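Old office computers get a second life in Visness

June 22, 2019

The repair shop Velow in Visness has begun to take in old desktop computers from offices and schools, and to make them ready for new owners. The shop hopes to give away 100 machines before the end of September.

Many offices change their computers long before the computers are worn out. At Velow each tower is laid on its side and the side panel is taken off, so that the memory, the processor and the drives can be reached. Parts that are still good stay in the machine or go into a box for another one.
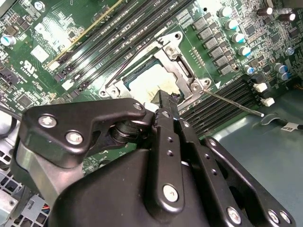
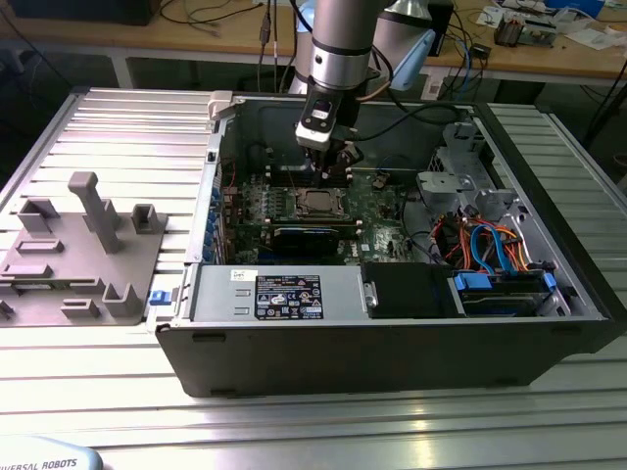
An open desktop tower on the work table, with the processor socket and the memory slots within reach.

"People think that an old computer is slow and must be thrown away," says Jolán Lakatos, who leads the work. "Very often it needs only more memory and a clean fan. The processor is the part we are most careful with, because the contacts in the socket are very thin and they bend easily."

The shop received a grant of 2,000 pounds from the Mulcahy fund, and the money is used for new drives and thermal paste. Old drives are erased before the computer leaves the shop. If a drive cannot be erased, it is destroyed and the owner gets a written confirmation.

The first computers will go to the reading room in Londivness, where there are at present two machines for all visitors. After that, families with school children can apply.

Velow takes desktop computers with or without a drive. Screens and printers are not accepted for the moment. Computers can be brought to the back entrance during opening hours, and power cables should be brought too.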